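About Us

Hello, and welcome to Beseck! We're a small film and television site run by people who have spent far too many evenings on the couch and would like to spend a good many more there, thank you very much.

The whole thing began one January, when Hina Bajwa and Oliwia Sobczak were sharing a drafty upstairs apartment and arguing (loudly, and often past midnight) over what to watch next. Hina wanted subtitled crime dramas. Oliwia wanted old musicals and anything with a boat in it. They started writing down what they'd seen and whether they'd put a friend through it, and before long their friends were asking for copies of the list. The list became a newsletter, the newsletter got too long to fit in an email, and so we built a website.

These days there are more of us. Wiesława Czarnecka looks after our European film pages and has a soft spot for slow stories set in small towns. Bartosz Zalewska covers television, including the long-running series the rest of us gave up on years ago, and he will happily tell you which season to skip. Fiorella Galli edits everything, answers the mail, and writes our Sunday-supper column on movies you can watch with your parents in the room without anybody needing to leave it.

We've published 442 reviews so far, and every one was written by somebody who watched the thing all the way to the end. That's our one firm rule. If a show has six episodes, we watch six episodes, even when the second one is a real struggle and there's a perfectly good pie in the kitchen. We give each title a score out of four, and we don't hand out the full four very often, so when you see it, please do clear an evening! 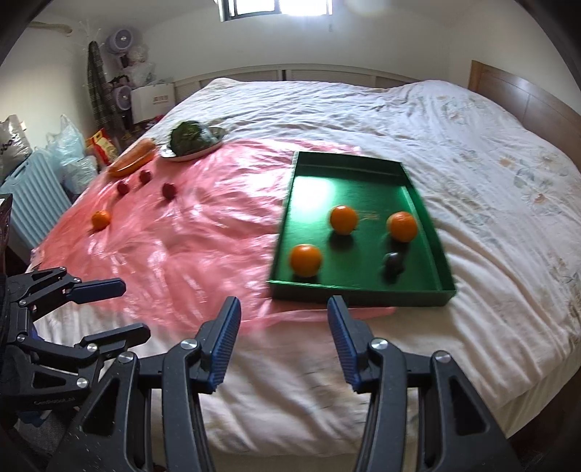

We pay for our own subscriptions and our own movie tickets. Now and then a distributor sends us something early, and when that happens we say so at the top of the review. We're always glad to hear from readers, too, whether you loved a film we were grumpy about or you're trying to remember the name of one you saw as a kid (Oliwia is wonderful at these, so send her every scrap you can remember, even if it's only the tune).

New reviews go up every week, and the newsletter is still free, still a bit too long, and still written at Hina's kitchen table. You can sign up at the bottom of any page, or drop Fiorella a note through the contact form. She reads all of them, usually with the TV on.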